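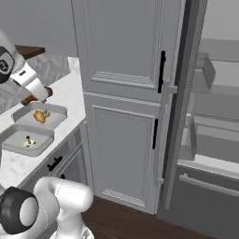

Figure 1. Simulated kitchen, with the arm at the counter and two trays set out.

Unit 4: Assessing a simulation kit for household manipulation
Course handout, issued 1/28/19
Module leader: Kenna Skinner
Laboratory sessions: Sem Van Wijk

Purpose of this unit

Students will review Gravis, a kitchen simulation kit supplied by Muvham, and will write a short report on whether the department should renew its licence. The kit is used in the laboratory for exercises in which an arm must reach, grasp and place common kitchen items. No prior experience of the kit is assumed. Students should, however, have read the handout on joint limits and should be able to explain the difference between a joint position and a tool position.

What is supplied

The licence covers a library of kitchen layouts, a set of movable items and a program for recording and replaying each attempt. The laboratory copy contains 54 layouts. The annual price quoted to the department is 3,698 euros, which includes written support but no visits. A smaller edition, Gernitz, is sold for teaching in schools and does not allow the arm model to be changed. It should be mentioned in the report only where the comparison affects the recommendation.

Reading the kitchen before a task

Figure 1 contains much of what a planner has to deal with in a small kitchen. The two trays overlap slightly at their edges, so a planner that treats each tray as a separate area with clear space on all sides will produce poor results. The croissant-shaped item on the rear tray has a smaller item tucked against it, and a grasp from that side must allow for both. The small cream-coloured object with the dark knob, on the nearer tray, calls for a different approach from the pastry, and students should state which part of it they would choose to hold.

Attention should also be given to the surroundings. A dark shelf projects from the wall above the counter and limits the height to which the arm may be raised at the back. The tall cabinet stands at the end of the worktop. The open door beyond it must be entered in the collision model in its open position. In an earlier year several groups left the door closed in the model and lost marks for it.

Points to be assessed

Contact. Compare the way the kit handles light contact between the arm and an item with the results given in the Jiang exercises from Unit 3.

Surfaces. The marble veining on the worktop and the mottled backsplash are useful for testing whether a vision routine confuses surface pattern with objects. Record every false detection and the settings in use.

Handles. The drawers and cabinet doors have black bar handles, while the large appliance on the right has a silver one. Discuss whether a routine prepared on one kind can be expected to find the other.

Repeatability. Run the same placing task 70 times with the start position unchanged, then repeat the series with the start position varied. Report both sets of results in full, including failed attempts.

Documentation. The manual is clear on installation and rather thin on friction values. Students who find a value missing should write down the one they used and where it was obtained.

Known difficulties

Replay files made with the previous release do not open in the present one. Saving during a collision may stop the program, and work should be saved before each series. The supplier has stated that a corrected release will follow in April. Reports must be based on the version installed in the laboratory.

Submission

The report should not exceed four pages, excluding tables. It must end with a recommendation to renew, to renew on conditions or to decline, and any conditions must be set out separately. Replay files are to be handed to Sem Van Wijk on the group's storage card. Requests for extra laboratory time should be sent to Kenna Skinner in writing.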